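3.2 What people told me about the sleeve

I should say up front that I came to cup sleeves by accident. I was studying how long customers linger in the Lestinow coffee shops, and in my field notes from November I kept writing down the same little thing: people fiddle with the sleeve. They slide it, spin it, pick at the seam, tear it into strips. After a while I had more notes on sleeves than on lingering, so I changed the study (my department was very patient about it).

The survey went out to 2,000 regular customers of the Lestinow and Devora shops, and nearly 10 percent of them wrote something in the open comment box, a lot more than I'd hoped for on a subject this dull. I read every comment twice. The first time I sorted them by what the person liked or disliked, and the second time by what the person thought the sleeve was for. Those two sortings didn't line up at all, and that's where this section comes from.

Most people said the sleeve is there to protect the hand from heat. Fine, that's the textbook answer, and it's the one Pitkänen gives in its training booklet for new counter staff. But plenty of the same people also told me they want a sleeve on an iced drink, and they were pretty firm about it! Some talked about drips on a desk or a car seat. Others said a bare cup feels unfinished, or cheap, or like somebody forgot a step. Sleeves go on paper cups and clear ones alike (Figure 7), and the people who wrote to me mostly treated the two as the same object doing the same job.

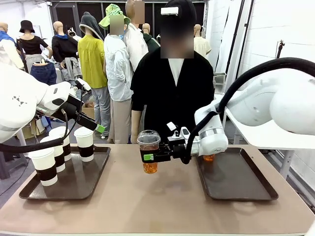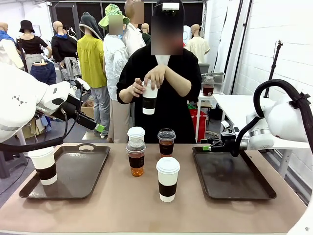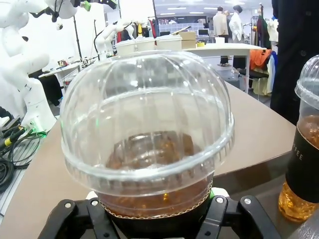
Figure 7. Sleeved cups: paper in the first two panels, clear plastic with a dome lid in the third.

Color came up more than I expected too. Devora switched from plain brown to black a while back, and the comments split along lines I still can't fully explain. Customers who buy one drink a day hardly noticed. Customers who buy for a whole office noticed right away, and their complaint was practical – they used to write names on the sleeve with a pen, and now they can't. I had a coding category for looks and a coding category for warmth, and I had nothing for "I can't tell whose is whose." I added it late, which means the first batch of comments had to be coded over again. That took me 20 hours I would've liked to spend elsewhere.

I also asked what happens to the sleeve afterward. The Dinimgate shop has a separate bin for them, right by the door, and people there described the bin with real affection. They still fiddled, though. Several wrote that they tear the sleeve up first and then feel a bit silly dropping the pieces in. At the other shops the usual answer was that the sleeve goes wherever the cup goes, and quite a few people said they'd never thought of it as a separate thing until I asked. I take that as a warning about my own questions, and I come back to it in Section 4, where I compare the open comments with the notes I took at the counter.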